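Sorting the Penrose Supply Room: A Report on Our Spring Project

By Deirdre Keogh and Treasa Hanrahan
June 7, 2023

Where the idea came from

Our building at school is called Penrose, and if you have ever had a class on the ground floor you have probably walked past the supply room without knowing it was there. It sits between the art studio and the back stairs, and for years it has been the place where things end up when a class is over and the bell has already rung. Bottles of drink from the spring fair, half a box of markers, cases with no label on them, trays from a science unit that our older sisters remember doing. We both had a free period in the afternoon, and our advisor said that if we were going to complain about the room so much, we might as well make it our project. So we did!

We wanted to find out whether a shared room could be set up so that a person who had never been in it before could find a thing and put it back without asking anyone. That was our main question. We also wanted to learn which kinds of things give people the most trouble, because we had a feeling it would not be the big items.

How we set things up

We started in May with a budget of 30 dollars, which went almost entirely to labels and a roll of tape. Everything else we used was already in the building. We emptied one shelf at a time onto a work table, wiped the shelf down, and talked about each item before it went anywhere. This was slow (Treasa would like it noted that it was Deirdre who did most of the talking), but we think it was worth doing, and some of our best ideas came out of arguments about where a stapler belongs.

After a few afternoons we settled on 4 groups, and we gave each one a color of tape. Food and drink went with the party things. Paper and writing supplies had the middle shelves. Cases and boxes that held one particular piece of equipment were kept together, and everything used for cleaning got the low cabinet by the door. We wrote the groups on a big sheet of paper and taped it up where you see it when you walk in.

We named our labeling system Cliser, after a long lunch spent trying out silly words, and the name stuck well enough that other students started using it. "Is it Clisered yet?" was a real question we heard in the hallway, and we were prouder of that than we probably should have been.

What we learned about bottles

Bottles took up much more of our time than we planned. They are easy to recognize when they stand upright with the label facing you, and very annoying in every other position. When they lie down they roll, and when they stand behind a box all you get is the cap. Our first plan was to keep them in a bin, which looked tidy from the door, but then people had to take out half of them to get at the one they wanted, and of course they did not all go back in.

Our second plan was to stand the bottles up along the front, with boxes and bins behind them. We tried this on the table first, before we moved anything onto a shelf, and it made the next steps a good deal easier.
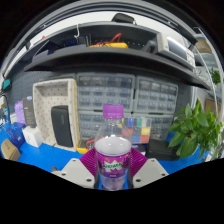 Figure 1. Purple-capped bottle upright on the blue work surface, with boxes, a bin and the large tray behind it.

Bright caps and labels helped more than we expected. When we asked classmates to fetch a drink, they hardly ever used our shelf labels at all and simply went by color. We had spent a whole afternoon writing those labels in our neatest handwriting, so this stung a little, but it gave us the idea of putting the tape on the front edge of the shelf, where the color could do the work. The words are still there for anyone who wants them.

Trays, boxes and cases

Large trays are awkward. Laid flat, they use up a whole shelf and then collect pens and wrappers. Propped on their sides they take far less room, and the open side can hold something slim. Deirdre was against this at first and said a tray on its side looks like somebody forgot it. She has come around.

Boxes were simpler, except for plain ones. A plain white box could have anything in it, and we found that people open every plain box in the room before they ask for help. We labeled ours on the front and on the lid. Cases got a tag on the handle if they had one, and a strip of tape if they did not.

Trying it out

We asked students from two other homerooms to come in, find an item from a card, and return it when they were done. Most found what they needed quickly, and the trouble nearly always came at the end, with putting things back. Drinks went back fine. Cases were the worst, and several ended up on the paper shelves, where there happened to be a gap. We have since filled that gap with construction paper.

What we would change

We would start with the labels people already have in their heads and ask more classmates before buying tape. We would also leave more empty space, as a full shelf has nowhere to put the thing you are still deciding about. Treasa wants to add a small shelf by the door for returns, and we have asked if we can build one next fall.

The sheet with the 4 groups is still up, and there is a spare roll of tape in the top drawer of the desk.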